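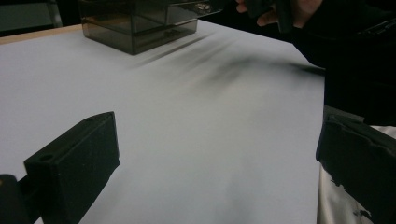
tapio_t
So I've been fighting with gripper pose tracking for the hand-held demos and I'm about ready to throw the whole pipeline out. We use plain visual-inertial odometry off the wrist camera, nothing exotic, and over textured stuff (workbench, carpet, the messy shelf) it's lovely. Then I move to the white table and it falls apart! The tracker loses features, coasts on the IMU for a bit, and when it relocalizes the whole trajectory jumps sideways. I went through one of the bad runs last night and the smoky gray box is pretty much the only thing on that table with real corners, and half of those are inside the plastic, so who knows what depth it's guessing. Worse, the shadow from the arm reaching in gets picked up as features too. Anyone got settings that survive this?

kerttuv
Mask the fingers first. Are you doing that? They're nice crisp black edges on a pale background and they never move relative to the lens, so the tracker loves them and decides you're standing still.

tapio_t
Fingers are masked, yeah, but with a fixed polygon I drew in June. The fingers open and close, so it probably leaks. Good point.

Ketill K
Fixed polygon is your bug, I'd bet money on it. Make the mask depend on gripper width. We did that in Praltside and the jumps mostly went away.

martti_h
I don't buy it. A leaky mask gives you drift toward zero motion, it doesn't give you a sideways jump on relocalization. That's a bad map match. If the map has 8 decent landmarks and a couple of them are shadow edges, no mask in the world will save you. Put a printed mat on the table, build the map once with nobody leaning over it, then localize against that.

Ketill K
Sure, and then all your training images have a printed mat in them. Some of us want a policy that works on a bare table.

martti_h
So tape the pattern to the wall behind it. Or just the table border. Doesn't have to be in the work area.

kerttuv
Wall won't help when the lens is pointing down at the table, which it is for most of a grasp. Border is a fair compromise though.

tapio_t
OK, tried two things this afternoon. Width-dependent mask: fewer stalls, so Ketill gets a point. Strip of tags along the table edge: jumps down from almost every run to 2 out of 60. So Martti gets the bigger point, sorry Ketill :)

Tung T
Have you looked at the 2 that still fail? I'd check the time offset between camera and IMU before touching anything else. Mine was wrong for months and I blamed the lighting.

tapio_t
Not yet - one of them goes bad at frame 742, right when the other person reaches in, so I'm still suspicious of the moving arm. Will run the offset calibration tomorrow and post the plots.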